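Rims, handles and the dip at the join: Miklós Fekete on checking woven baskets

Miklós Fekete has inspected woven storage for Histach since the company stopped selling plastic tubs. His bench is at the back of the second floor, next to the freight elevator, and the baskets that come to it are mostly meant for blankets, toys, firewood and towels. He decides which of them go into the catalog and writes the sheets that the weavers work from. We talked in November, shortly after he had finished reviewing the new Clurnel range, and the conversation kept coming back to rims.

"People look at the pattern," he said. "I look at the top inch. The rim carries the load, the rim holds the shape, and the rim is where your hand goes. If the border is bad I don't need to look at the rest."

A basket wall, as he describes it, is a simple structure. Upright stakes run from the base to the top. Weavers pass horizontally in front of and behind the stakes and are packed down as the wall rises. When the wall reaches its height, the ends of the stakes have to go somewhere, and what is done with them is the border. They can be bent over and woven into each other, or folded down and covered with a separate roll of strand that is then bound on.

Fekete prefers a bound roll for anything that will be carried. A woven-down border is lighter and uses less strand, but a single break in it can travel, with each stake freeing the next. In a bound roll the breaks stay local. The cost is labor. A large basket with a bound rim takes an experienced weaver at the Abeysekara workshop almost 43 minutes at the rim alone, and the time does not come down much with practice. 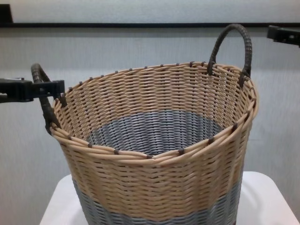
Binding spacing is the first thing on his sheet. The gap between one binding and the next must be the same all the way around, since a wide gap lets the roll lift and a narrow one usually means the weaver was running out of circumference and squeezed the last few in. Dark binding on a light roll makes this easy to judge. On the pale rim with the short dark brown wraps, the spacing holds along the back and through the front curve, and an inspector can follow it without a ruler. What he would write down for that basket is the slight dip near the front, where the strands of the roll come together. "Every roll starts and stops somewhere," he said. "You can taper the ends and it will still show a little. I allow a dip. I don't allow a step." The difference, on his sheet, is whether a fingertip drawn along the rim catches on an end.

Handles come next. Histach takes two kinds: the cut-out grip, which is an opening left in the wall, and the raised loop, which stands above the rim on opposite sides. Fekete has no fixed preference between them but treats them as different products. A cut-out grip is only as strong as the weave above it. A raised loop depends on how far its ends go down beside the stakes, and that cannot be seen once the basket is finished.

"The end goes into the rim and disappears," he said. "From outside, a handle that goes down a hand's width and a handle that goes down a thumb's width are the same handle. So you pull."

The pull test is done with the basket clamped at the base and a hanging scale hooked through one loop. He loads it to 68 pounds and leaves it while he does the paperwork for the next one. Then he changes sides. He tests one handle at a time on purpose, as that is how people drag a full basket across a floor. A pass means no movement where the loop enters the rim. He marks the strand with chalk at that point before loading, and the chalk line must still meet itself afterward.

Wrapping on the handle is checked by hand. The wrap should be tight enough that it will not turn around the core when twisted. A loose wrap is a comfort problem at first and a strength problem later, after the core has been rubbing inside it for a year or two. He rejects more baskets for loose wrap than for failed pulls.

I asked about color, which takes up most of the Clurnel brochure and very little of his sheet. Nearly everything in the range is banded, with a light upper part and a darker lower part.

"Dark at the bottom is practical," he said. "The bottom touches the floor, the mop, the dog. A light base looks dirty by spring. I would have asked for it even if the design people hadn't."

Changing color partway up a wall has a structural side too. Each change means that strands of one color end and strands of another begin, and the ends have to be hidden on the inside. If they all end above the same stake, there is a soft spot. The Histach sheet asks for the joins to be spread around the wall, so that no stake carries more than one. This slows the weaver for a single row and makes no visible difference.

Where the light part meets the dark part, he accepts a hard line or a gradual one. A gradual change is harder to do evenly and harder to inspect, and he has argued with Plerkier, which supplies the dyed strand, over how much variation is reasonable inside one lot. The current agreement is that a lot is compared against a reference coil kept in a drawer, away from light, and replaced when both sides agree that it has faded. They have replaced it once.
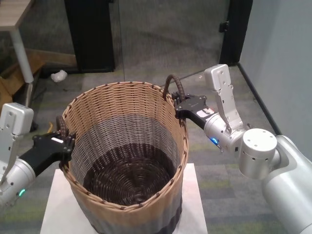

Tall basket in three bands, with a light tan upper section, a pale gray-white middle and a dark brown base.

Tall shapes are harder to approve than low ones, Fekete said. The wall is longer, so any lean that starts near the base is larger by the time it reaches the top. He stands each one on a flat surface, lowers his eye to the level of the rim and turns the basket slowly. The rim should stay level through the turn. If it rises and falls, either the wall is uneven or the base is.

To find out which, he turns the basket upside down and repeats the check on the base. A round base is usually begun at the center and worked outward, and if the tension changes along the way the base comes out domed. A slight dome toward the inside is fine and even useful, as the basket then stands on its outer edge. A dome toward the outside makes it rock. He has a feeler gauge for this but says he uses it only when a weaver disagrees with him.

Base pattern matters for the inside as well. Small things collect in a coarse weave. Histach had complaints from customers who kept building blocks and puzzle pieces in an early version and found the corners of the pieces wedged between the strands. The present sheet calls for a closer weave across the bottom than up the wall.

His advice for using baskets was brief. A basket that will be lifted by its handles should be filled with soft goods, or with hard goods laid flat. Books loaded on end push outward on the wall at one height and will eventually leave a ridge. Firewood is acceptable if there is a liner. Wet towels are a poor idea in a natural strand and a tolerable one in a synthetic strand, although the binding may be a different material from the wall and may not take water equally well. He suggests checking the label for both.

A basket that has gone out of round can often be brought back. For natural strand he dampens the rim with a cloth, sets a dinner plate or a pot lid of the right diameter inside and leaves it overnight. Synthetic strand needs warmth instead, and a sunny windowsill is enough. He advises against hair dryers.

Stacking came up last. The Clurnel baskets nest for shipping, and raised handles complicate that, since the loops of the lower basket press against the wall of the one above. Histach tried cardboard sleeves and then a sheet of felt. Felt is in use now. Out of the first shipment of 312, two arrived with marks on the wall from a handle, and both marks came out with the windowsill treatment.

He keeps one of the two at home, for kindling. The other went back to Abeysekara with a note about the sheet of felt, which had been folded in half when it should have been laid in flat.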